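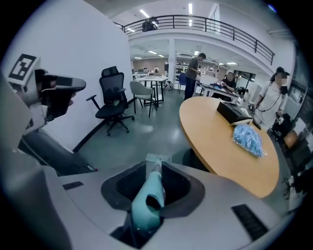

Work area with a partition wall, a black mesh chair, a light gray upholstered chair and a small white-topped table.

Derwood Shared Room Furniture Records

README and data card

Contents
Summary
What is in the folder
Fields
Furniture types
How the records were made
Known problems
Suggested uses
Uses to avoid
Changes
Terms
Contact

Summary

This folder holds written records of the loose furniture in the shared work areas at Derwood. Each record covers one piece of furniture at one check: what it is, which part of the room it was standing in, what it was next to, and what state it was in. There are 2139 records, made over 90 days.

The records were started to settle a practical question, namely how many chairs and small tables we needed to buy for the Plenitz rooms. Chairs in the open areas get rolled or carried to wherever people are working, and the old floor plan had stopped matching what was on the floor. We kept the checks going after the order was placed, and the full set is released here.

What is in the folder

records.csv is the main table, one line per piece per check.
types.csv is the list of furniture types, with a short definition for each.
zones.csv is the list of zone names and what borders each zone.
notes.txt has remarks that did not fit a field, in the order they were written.
README.txt is this file.

All files are UTF-8. Commas inside a field are quoted. Empty means the checker left it blank. Unknown means the checker looked and could not tell. Please do not merge the two.

Fields

record_id: a running number. Deleted lines were not reused, so there are gaps.
check: the code of the round in which the record was made.
type: one of the names in types.csv.
color: plain color words only. Gray covers everything from light to charcoal unless the checker added a shade.
zone: one of the names in zones.csv.
next_to: the nearest fixed thing or the nearest large piece, such as a partition, a column or a work table.
arms: yes, no or unknown. Seating only.
base: wheels, legs, pedestal or unknown.
in_use: yes if a person was sitting at or working on the piece when the checker reached it.
items_on: things left on a piece or directly under it, such as bags, coats or boxes.
condition: good, worn, damaged or unknown.
remark: free text.

A typical line for seating reads: mesh chair, black, partition zone, next to partition, arms yes, base wheels, in_use no.

Furniture types

There are 13 types. The ones that come up most are described below. The full list is in types.csv.

Mesh chair. An office chair with a mesh back. Headrests are noted in the remark field and do not make a separate type. A mesh chair with a missing wheel stays a mesh chair and is marked damaged.

Upholstered chair. A chair with a padded, fabric-covered seat on legs. These were bought as visitor seating, but they are used as desk seating when the mesh chairs run out.

Side table. A small table meant to stand beside a chair. Anything large enough for two people to work at goes under work table.

Work table. A table used for standing or seated work. Tables pushed together are recorded one by one, with a note that they were joined.

Stool. Any seat with no back. Step stools are not furniture for this set and are left out.

Partitions and columns are not recorded as pieces. They appear only under next_to.

How the records were made

The checker walked the zones in the order given in zones.csv and filled in a sheet on a clipboard. The sheets were typed up the same day. Checks were made during normal working hours, with people at the tables, and nobody was asked to move. When a piece could not be seen properly, the fields in question were marked unknown.

Seating makes up 1423 of the records. The rest are tables, stools with storage under the seat, shelving on wheels and other loose pieces. Storage stools were argued over and ended up outside seating. Anyone who wants them back in can filter by type.

Condition was judged by eye and by hand. Worn means marks, flattened padding or loose fabric on a piece that still works. Damaged means it should not be used until it is repaired.

Known problems

Pieces do not have individual tags. Two records of a light gray upholstered chair may be the same chair or two different ones. The set can tell you what was in a zone at a check, but it cannot follow one chair through the building.

The early sheets did not have the base field. It was left blank for those checks and has not been filled in from memory.

Color was recorded under mixed daylight and ceiling light. Blue and gray are the pair most often confused, mainly on older fabric. Black mesh is reliable.

The in_use field undercounts. People stand up to talk or to look over a table, and a chair left for a minute was recorded as not in use.

The Cocco zone was closed for floor work during part of the period. Its furniture was stored in the neighboring zone, which looks crowded in those checks.

Suggested uses

Planning seating for open rooms, teaching basic table cleaning, trying out floor plan software with realistic input, or comparing how visitor chairs and desk chairs drift over time.

Uses to avoid

The records say nothing about who sat where and should not be used to judge attendance. They are also a poor basis for a purchase price estimate, as no makers or models were written down.

Changes

The July release adds notes.txt and fixes the zone names, which had been spelled two ways. Lines copied twice during typing were removed. The split between side table and work table was reviewed, and unclear cases were moved to work table.

Terms

Free to use and share with credit to the Skumar furniture group, Derwood. If you correct the table, please say so in your copy and keep the original record_id values.

Contact

Tsutomu Tanabe keeps the master copy. Send corrections with the record_id and the field name. They are entered on Monday mornings.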